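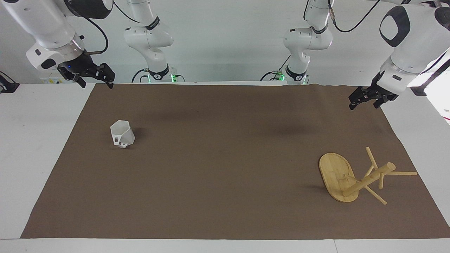

Irfan Hartono wrote in after the last handout to ask why we keep saying a sourdough starter is "fed" when, as he put it, all we do is throw half of it away and stir in flour. Good question, and it gets us right into this unit!

Courses > Bread and Fermentation > Unit 2: Wild Starters

Last updated: 3 May 2020

UNIT 2: WHAT LIVES IN THE JAR

So, Irfan's question. A starter is flour and water with two kinds of living things in it: wild yeasts and lactic acid bacteria. Both of them eat sugars that come from the flour. Enzymes in the flour break the starch down into simpler sugars, the yeasts and bacteria use those up, and as they do the mix gets more and more acidic. After a while there's very little left to eat and the acid slows everything down. Taking some out and adding fresh flour and water fixes both problems at once. That's a feeding. The part you remove isn't wasted either (pancakes, crackers, waffles — see the recipe sheet from Unit 1).

Yeasts first. They make carbon dioxide and alcohol. The gas is what lifts the dough, and most of the alcohol bakes off. Wild yeasts are usually slower than the packaged kind, so please don't panic when your dough looks sleepy after an hour.

The bacteria are the part I love. They make lactic acid, which tastes mild, like yogurt, and many of them also make acetic acid, the sharp one in vinegar. The balance between the two is a big piece of why two loaves from the same flour can taste so different. A warmer, wetter starter generally leans toward the yogurt side. A cooler, stiffer one tends to come out sharper. People argue about how strong this effect is, and you should taste for yourselves.

The acid does other work too. It keeps most unwanted microbes out, it helps the bread stay fresh longer, and in rye doughs it holds back the enzymes that would otherwise turn the middle of the loaf to glue. If you've ever cut into a rye bread and found a gummy stripe, that's often the story.

Stages of a new starter

Early on you'll often see a burst of bubbles, sometimes with a really unpleasant smell. Don't celebrate yet! Those bubbles mostly come from bacteria that won't last once the acid builds. Then comes a quiet stretch, and plenty of people give up right there. Keep feeding. The yeasts take hold once the mix is sour enough, and the smell turns fruity or a bit like beer. Cameron MacBrayne's jar went quiet for so long in February that he nearly dumped it, and the Griltden loaf we tasted in class was raised with that same jar.

Throw it out and start over if you see pink or orange streaks, or fuzzy mold of any color. Gray liquid on top is fine. Stir it in or pour it off.

Worked feeding for the home assignment

Weigh everything. Cups are no good here, as a bubbly starter can weigh far less per cup than a flat one. Our class ratio is one part starter, 2 parts water, 2 parts flour. To end up with 300 grams, use 60 grams of starter, 120 of water and 120 of flour. To end up with 200 grams, it's 40, 80 and 80. Mark the level on the jar with a rubber band and write down when it reaches its highest point. Room temperature goes in the notebook as well — it explains more than anything else you'll record.

Horacio Leiva asked whether whole rye can replace the white flour. Yes, and it usually speeds things up. Rye brings more minerals and more enzymes with it. Expect a thicker paste that rises and then cracks on top.

For next time

Read the Benítez chapter on dough temperature and skip the section on malt, we'll get to it in Unit 4. Bring your notebook pages and a spoonful of starter in a closed container with some room at the top.

Sign up for the course newsletter to get new handouts by email. You can unsubscribe at any time.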